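Counter Space & Small Appliances
Thread: do I keep the toaster now that I have a toaster oven??
341 views

aurelia_s
OK so this is a dumb problem to have, but my husband and I have been going back and forth on it since November and I want outside opinions. We got a toaster oven from his mom. It's big. It does everything: bakes, broils, reheats pizza, the whole deal. And he says that now the regular two-slot toaster should go in the garage sale box, end of story.

I like the toaster! I eat toast pretty much every morning at 6:30 before anybody else is up and I want it fast and I want it the same every time. The oven toast comes out kind of dry to me, like it's been sitting out, and one side is always darker. He says I'm imagining it.

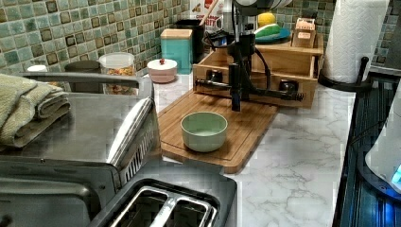
The other part of the argument is bread. I buy the seeded rye from Lukoševičius (the bakery in Janora, if anyone's local) and it's dense and a little damp in the middle, and I think it does way better in slots. He eats plain white sandwich bread so of course he can't tell the difference. Our counter isn't tiny but it isn't huge either, and I do get that two machines for one job looks silly.

So, who here has both? Do you use both? Did you get rid of one and regret it?

dinesh_cassim
Keep the toaster. We had both, my wife gave ours away, and we bought another one inside of a month. The oven takes forever to heat up for two slices of bread. If you're making toast for six people, sure, use the oven. For one person at 6:30 in the morning it's a lot of box to warm up.

Also you aren't imagining the dryness. A slot toaster has the wires right up against the bread so the outside browns before the inside gets a chance to dry out. In the oven the bread sits in hot air for longer. Same reason I don't like bagels out of ours, they come out like hockey pucks.

settimio_f
I'm going to be the bad guy. Get rid of it. I've been toaster oven only for 12 years and I don't miss the other one at all. People say the toast is dry, and what they're doing is using the bake setting or putting the rack in the wrong slot. Move the rack up, preheat a little, use the toast setting and stand there and watch it the first few times. You'll figure out your number on the dial.

And you can do cheese on toast, which in a slot toaster is a house fire.

aurelia_s
lol I do love cheese on toast, I'll give him that one. We're using the toast setting. The rack's in the middle because I didn't know it was supposed to be anywhere else! Will try moving it up tomorrow and report back.

natalina_p
Coming at this from the crumb side because I haven't seen anyone bring it up. Whatever you keep, clean it. My parents had a Mikix toaster that was over 30 years old and still worked, and the only thing my dad ever did to it was pull the tray and shake it out in the yard, and then every so often turn the entire thing upside down and give it a pat like it was a baby. (Unplugged!! please unplug it.) The smell people complain about with old toasters is nearly always old crumbs burning.

Toaster ovens are worse for this, in my opinion, since you've got grease in there too. If you toast in the same oven you did chicken thighs in the night before, your toast is going to taste like chicken thighs. I think that's a point for the toaster.

settimio_f
Or a point for wiping out your oven, Natalina.

natalina_p
Do you wipe it out every night? Be honest.

settimio_f
Most nights. OK, some nights. I line the tray with foil.

khrystyna_h
Aurelia, how's your counter laid out? I ask because where the toaster lives makes a big difference to whether it feels like clutter. We had ours out by itself next to the stove and it drove me nuts, it was like an island. Then I pushed it up next to the other breakfast stuff (bread box, butter dish, the jam) and all of a sudden it was just "the breakfast corner" and I quit noticing it. Same toaster! Same counter!

My sister keeps hers in a cabinet and gets it out every morning. I couldn't do that. I'd stop eating toast.

aurelia_s
Oh I like the breakfast corner idea. Right now the toaster's crammed in beside the toaster oven, which means that whenever I open one thing I bump my elbow on another. And everything else drifts onto the counter too. Dish towels, mail, whatever. You all know how it goes, you clear it at night and by lunch it's full again.

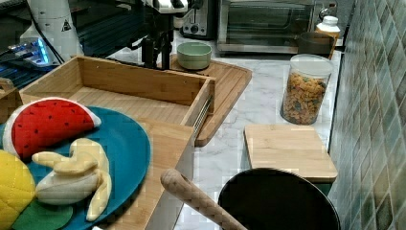 Watermelon slice and peeled banana on the blue plate

Anyway! Report on the rack. I moved it up one and the rye was better, I'll admit it. Browner on top, not so leathery. The bottom was still pale though, and I had to flip it, and by the time I flipped it and waited again I could have made it in the toaster and been sitting down with my coffee. My husband says flipping toast is "not that much work." He leaves the house at 8 so he has all the time in the world.

dinesh_cassim
Flipping toast is too much work. I said what I said.

settimio_f
If the bottom is pale then the lower element might not be coming up all the way, or you've got a tray under the bread. Put it right on the rack. If you already had it right on the rack, then I'd guess it just runs uneven. I had a Halix that was like that, the back left corner burned everything and the front did nothing at all. I rotated everything for years like an idiot before I replaced it.

khrystyna_h
So your argument for getting rid of the toaster is that you have to learn where to put the rack, preheat, line the tray, watch it, and possibly rotate the bread.

settimio_f
It's one machine, Khrystyna. One cord. I like one cord.

natalina_p
The cord thing is fair. I will say that I never run both of mine at once. They're on the same outlet and I tripped the breaker making Thanksgiving rolls with a houseful of people, all the lights over the sink went out, my uncle thought it was the whole street. If you do keep both, Aurelia, figure out what's on which circuit.

aurelia_s
Good to know, I hadn't thought about that. I only ever use one at a time but he sometimes starts his eggs-in-the-oven thing while I'm making a second slice, so that could get exciting.

I want to keep the cutting board out where it is because that's where I slice the bread, and I'm not giving that spot up for anybody. Everything else is negotiable.

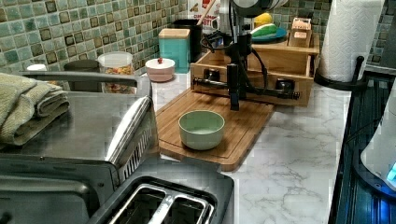

dinesh_cassim
Do you slice the rye yourself or have the bakery do it?

aurelia_s
I slice it myself, usually the day after I buy it, because it's too soft to cut clean when it's fresh. That's part of my problem too, my slices come out thick at one end and thin at the other, and the fat end gets stuck in the slot.

dinesh_cassim
OK that part's fixable. Let the loaf sit cut side down overnight, and use a long serrated knife and really saw, don't push. If you press down on rye it squashes and then you get the wedge. You could also have them slice it and freeze it. Frozen slices go straight in the slots, and that's another thing the toaster does better than the oven, by the way. I've got a loaf in the freezer at all times.

settimio_f
Frozen bread does fine in the oven.

dinesh_cassim
Fine, sure. I'd just like to eat before noon.

khrystyna_h
I'm with Settimio on one thing, thick cut bread. When I make the really big country loaf slices they don't fit in any toaster I've ever owned, you end up turning them halfway and there's a pale stripe across the middle. Those go under the broiler at my house. So I guess I'm a both person. I use the slots on workdays and the oven when we've got company or it's a lazy morning.

natalina_p
Same, both. And I'd rather lose the coffee maker than either one, but I drink tea, so that's easy for me to say.

aurelia_s
My husband just read this whole thread over my shoulder and wants it noted that he agrees with Settimio "on all points including the cord." I told him he could make an account.

We did come to a sort of truce. The toaster stays through the winter, over on the other end, and in spring we look at it again. If I've switched to the oven on my own by then, it goes. I'm also supposed to give the oven a fair try at least once a week. I agreed to this before coffee.

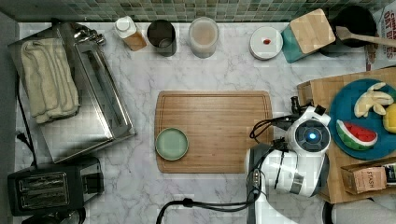
natalina_p
Where should a toaster go if the only free spot is under a cabinet?

khrystyna_h
Pull it out toward the front edge while you're using it and push it back once it's cooled off. Ours lived under a cabinet in the old apartment and the paint on the underside went yellow before I caught on.

natalina_p
Yikes, OK. Mine's been pushed all the way back for ages. Going to go look at the bottom of my cabinet now.

natalina_p
It's yellow.

settimio_f
One more reason to get rid of it!

dinesh_cassim
What do you think your toaster oven's doing to your cabinets, Settimio? It's four times the size.

settimio_f
Mine's on a cart by the window. Nothing over it but curtains, and before anybody starts, they're tied back.

aurelia_s
I love that you have a cart. I'm now looking at carts. He's going to be thrilled.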